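Home | News | Notices | Property tax | Contact

Jasbridge, 2022-04-28

Partington Housing Trust and the Jasbridge Assessment Office have settled their dispute over the tax status of Clastel House, a former office building converted by the Trust into supported flats. The agreement ends an appeal lodged last August.

Under its terms, 982 square metres of the building will be treated as exempt from property tax. The exemption covers the flats, the shared kitchens and the ground-floor advice rooms. The remaining space is let to commercial tenants and will stay on the tax roll at the standard rate.

The Assessment Office had refused the Trust's first application on the grounds that the building was in mixed use and that the floor plans supplied did not separate charitable from commercial areas. The Trust argued that each area had its own entrance and meter, and that the rules allow a building to be split for assessment where the uses can be measured. 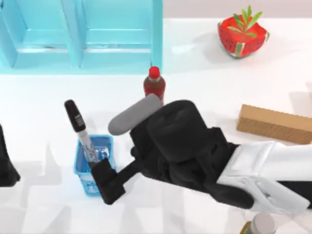 A joint survey was then carried out by Peker, a firm of valuers appointed by both parties. Its report set out the floor area of every room and assigned each to one use only. Corridors and stairs serving both uses were divided in proportion to the space they serve. Both parties have accepted the report as final for the current tax year.

The Trust will receive a refund of £2,511 for tax already paid on the exempt area. No interest is payable and each side will meet its own legal costs. The survey fee will be shared equally.

The Trust must file a use statement every year and must tell the Assessment Office within 16 days if any exempt room is let commercially. The split will be reviewed after 4 years, or sooner if the building is extended.

The settlement applies to Clastel House alone and does not alter the status of other property owned by the Trust. Copies of the agreement and the survey may be requested in writing from the Assessment Office.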